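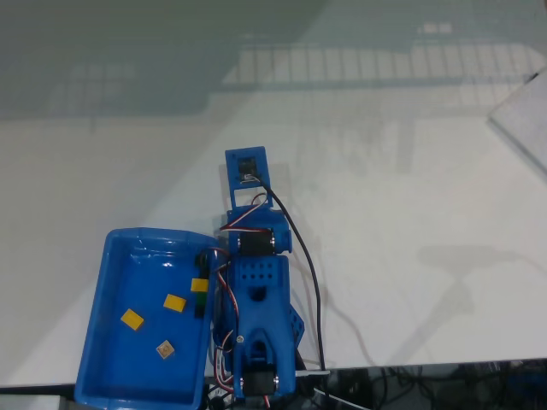 Amber Claeys
23 November 2023

Thread, composed in the back bedroom of my aunt's house in Grirkley, where I have been sent to "rest" after offering an opinion on gravy.

It is 272 miles from my apartment to this house. My mother believes it can be driven in four hours. She did it once, in July, in 1994, and has been citing it ever since.

We left at five in the morning to beat the traffic. Everyone else who left at five to beat the traffic was very pleasant company.

Traveling party: me, my cousin Noel, and two pies on Noel's lap. Noel is six foot three. He and the pies had a difficult relationship by the second hour.

Noel had downloaded a podcast about the fall of an empire. I can't tell you which empire. We kept pausing it to discuss whether the exit we'd passed was the good exit.

The good exit is the one with the bakery. It was the next one. The bakery was closed, what with it being Thanksgiving, a fact we both had access to.

Breakfast was a bag of pretzels from a gas station and something called an egg bite. I would describe the texture as committed.

Then the detour. The bridge outside Dalisay is closed until spring, and the signs tell you this once you are on the approach to the bridge.

The detour takes you past the outlet mall, the other outlet mall, and a field with one horse in a plaid coat. Noel took 11 photos of the horse. The pies slid.

Arrival: 11:40. My mother was in the driveway looking at her watch, which she had put on for the purpose. She normally uses her phone.

"Did you take the bridge?" she said. I said the bridge was closed. She said, "You should have taken the bridge."

Seating this year is 14 people at a table for eight, plus a card table, plus what my aunt Jeanine calls the annex. The annex is the piano bench.

I am 38 years old and I have been at the card table every year of my life. I had reason to think this might be the year. My cousin's boyfriend is at the big table. They met in September.

I'm told he's left-handed and needs the corner. I have known left-handed people. They eat all over the place.

Current dispute: does the turkey go in at 325 or 350. My uncle has printed an article. Jeanine has a card in her mother's handwriting that says "medium." The oven dial lost its numbers years ago, so they are arguing over which way to point a screw.

The thermometer says 162. It has said 162 for half an hour. Opinions are divided on whether this is the turkey or the thermometer.

My gravy opinion, for the record, was that there should be more of it. I stand by this. There's one boat for 14 people and it starts at the other table.

Someone just knocked to ask if I wanted to come and "see what's wrong with the television." I have a degree in urban planning. I will be going to see what's wrong with the television.

Update: it was on the wrong input. I've been given a glass of wine and a round of applause.

Update 2: pies inspected. The apple is fine. The pumpkin has a crater in it the exact shape of Noel's thumb. He is telling people it was the horse.

Update 3: the thermometer says 163. My uncle is putting his good sweater on.

To those asking, we're driving back Saturday, and we are leaving at five to beat the traffic.

OK they're calling the card table. Someone has put a cushion on my chair and I'm not going to ask about it.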